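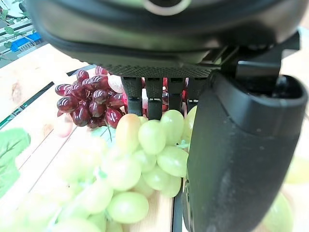 Red grapes and green grapes, day one of the great fake fruit sort

Oleksandra Demchenko
Mon 16 June

OK so I have a problem and the problem is display fruit. I style kitchens for rental listings and over the years I've collected SO much of it. This week it all gets sorted. Thread, because my sister has muted me.

Grapes first. Grapes are the hardest thing to store, they hook onto each other and onto everything else in the bin. I pulled one bunch out in March and a lemon came with it.

My rule now: red bunches in one bin, green bunches in another, stems up. The dark burgundy ones look great on a wood board next to cheese. They look terrible in a white bowl, way too heavy. I have argued with clients over this.

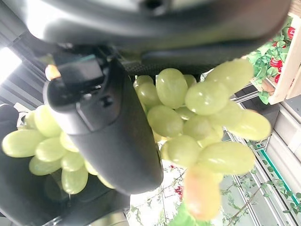 The green ones go with pretty much everything, so they get used the most and they get grubby the fastest. Kitchen dust plus a bit of cooking grease and you end up with a sad gray film on every berry.

How I wash them: lukewarm water, one drop of dish soap, swish, rinse, hang on the shower rail overnight. Please don't use the dishwasher. I did that once with a bunch from Derkach and it came out looking like raisins.

Someone asked where I buy. Mostly Plurnov, 15 bucks a bunch, and I wait for the July sale. The Wustuvitz ones are prettier but the berries pop off if you look at them funny - I keep a jar of loose ones and a glue gun.

Also yes, I weigh them down. Light fruit slides around in a bowl and looks wrong in listing photos. A little bag of rice underneath does it.

Bins are the 16 quart ones with the flat lids, they stack under the bed in my spare room. Labels on the short side so I can read them lying on the floor like a raccoon.

Tomorrow is citrus, and then the pears. I own 90 pears. I'm not taking questions about the pears.

(OK one question. Does anybody want some pears?)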